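Week 2: Who Does the Work When the Work Changes

733 views · 13 shares

Welcome back, everybody, and thank you for the thoughtful notes you sent on the Wanatthorpe reading. A good many of you asked what happens to people who know a job by hand once a machine begins to learn it, and I'd like to stay with that question for a while (it's a big one!).
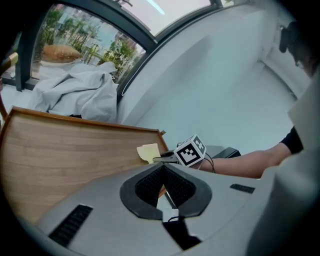

Sibusiso Van Wyk spent years sorting small parts at Veres before he moved over to teaching the tasks, and he told me he misses the chatter on the line more than the work itself. His wrists are happier, though his pay took until November to catch up with the new title.

For next time, please read the Suluven interviews and write a page on which skills in your own job would be hardest to show to somebody else.

2 comments · Share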